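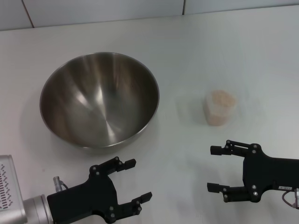

Measure dry goods before you get the mixing bowl dirty. Flour and rice pour badly from a full bag, and a spill is easier to sweep off a bare table than to pick out of dough. Use a small see-through cup, like the one to the right of the steel bowl, so the level shows from the side. Fill it nearly to the top and no further. Tip it low over the middle of the bowl.

Rinse rice 2 or 3 times in cold water, then let it drain for 20 minutes before cooking.

Steel bowls pick up a chalky film from hard water. Wipe with white vinegar, rinse, and dry with a towel right away.

Keep the measuring cup in the rice bin. Wash it when the bin is empty.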